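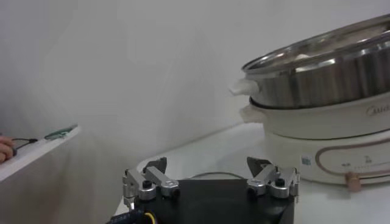
Marlene Gagnon wrote in after my last post to ask how on earth you get a bunch of nine-year-olds to stop chasing the ball in a pack, and could I please explain it without a whiteboard full of arrows. Sure, Marlene! I've coached the under-10s at Tavares since September and we had the exact same problem, so here's the drill we use (the kids call it Corners).

What you need: one indoor court, 10 bibs, four cones and a ball that doesn't bounce much.

Step 1. Put a cone a few steps in from each corner of your half. Make the box bigger than you think, you can always shrink it.

Step 2. One attacker goes to each cone and two defenders go in the middle. Everyone else rests, then swaps in.

Step 3. Attackers pass around or across the box. After each pass, the passer has to run to a different cone, and whoever was there moves on. It's going to be chaos for the first 3 minutes. Let it be chaos.

Step 4. Once they're talking to each other, add a two-touch limit. Ours went quiet and serious when I did that, it was kind of adorable.

Step 5. Play a normal game straight after and shout "corners!" whenever they bunch up.

Aminu Osagie runs it at Kavlow with only one defender, and I'd start that way if your group is brand new. Oh, and get them to receive with the sole of the foot, it saves so much running after loose balls.

We're back on the court after the break, and I'll write up kick-ins next.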